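3.2 Surface condition and glare on horizontal furniture tops 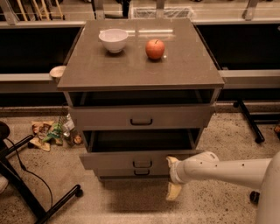 Figure 4. Gray drawer cabinet with bowl and apple, seen from the front and above.

Gloss on furniture tops is usually specified from a single reading taken at 60 degrees on a new panel. That reading says little about how the top will look after several years of daily wiping, and it says nothing about the position of the luminaires relative to the person using the furniture. In the Joststead survey we therefore recorded two properties separately: the mirror-like reflection of the light sources, and the diffuse haze left by wear. The two can occur together on one top. In Figure 4 the reflections form two elongated white bands behind the bowl and the apple, while the scuffs and hazy patches lie between those objects and the front edge. A single gloss value averaged over the whole top would hide this difference. We divided each top into a front zone and a rear zone of equal depth and treated them as separate samples in all later steps.

The survey covered 1,841 tops in offices, reading rooms and shared kitchens. Of these, 1,506 were kept for analysis. Tops were excluded when the finish had been replaced in part, when the surface was covered by a mat or blotter, or when the zone boundary could not be placed because the top was not rectangular. Excluded tops were not distributed evenly across room types; shared kitchens lost the largest share, mostly to partial replacement. The kitchen results in Section 4 should be read with this in mind.

Gloss was measured with a handheld meter at three points in each zone, and the median was used. The meter was checked against its reference tile at the start of each session and again after every 20 tops. Where the second check fell outside tolerance, all readings since the previous check were discarded and repeated. Haze was graded by eye on the five-step Lammers scale under a portable lamp held at a low angle. Two graders worked independently and did not see each other's scores. Disagreements of one step were resolved by taking the higher grade; larger disagreements were referred to a third grader.

The low lamp angle matters. Under ceiling lighting alone, fine scratches running parallel to the line of sight are easily missed, and pilot grades made this way were lower than those obtained with the lamp. The pilot grades are not used in this paper. Steinbach's earlier procedure avoids the problem by rotating the sample, but it was developed for loose panels and cannot be applied to furniture in place.

Cleaning products were noted for each site where records existed. Most sites used the Uven neutral cleaner at the dilution given by the supplier. The Grescombe sites changed to a different product in April, partway through fieldwork, and tops measured there after the change were given a separate code. We did not attempt to estimate cleaning frequency from staff reports - the answers varied too widely within single buildings to be useful.

Reflected glare was assessed from a seated and a standing eye position at the center of the front edge. For each position we noted whether a light source was visible by reflection and in which zone its reflection fell. Blinds were closed so that daylight did not enter the assessment. This favors repeatability over realism, and tops close to windows will show more glare in ordinary use than our figures suggest. Reflections that crossed the zone boundary were assigned to the zone holding the greater part of their length. Objects standing on a top were left in place during the glare assessment and moved only for the gloss readings, so a reflection partly blocked by an object was still recorded as present.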